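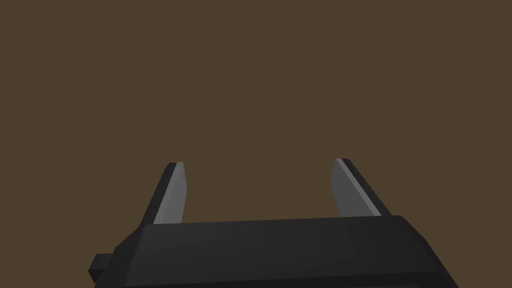

Brown background, render 1

Misance wrote (Jul 23, 2019):
I must choose a wall colour for my small kitchen in Brendness. I like this brown very much, but my sister says it will feel like a cave. The window is small and looks north. What do you think?

Hudec wrote:
Your sister is right. I painted a north room in such a brown and after 3 weeks I bought white.

Zokum wrote:
I don't agree with Hudec. Dark walls are cosy in the evening — only keep the ceiling pale. 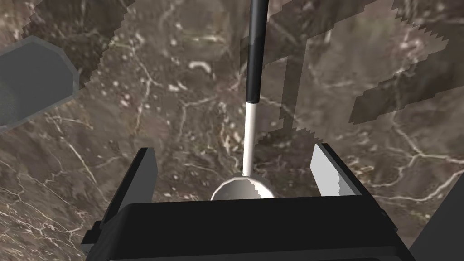

Render 2, black and light grey

Misance wrote:
Light grey for the cupboards, maybe? The worktop is already black.

Hudec wrote:
Grey yes, brown no. Please try a sample pot first.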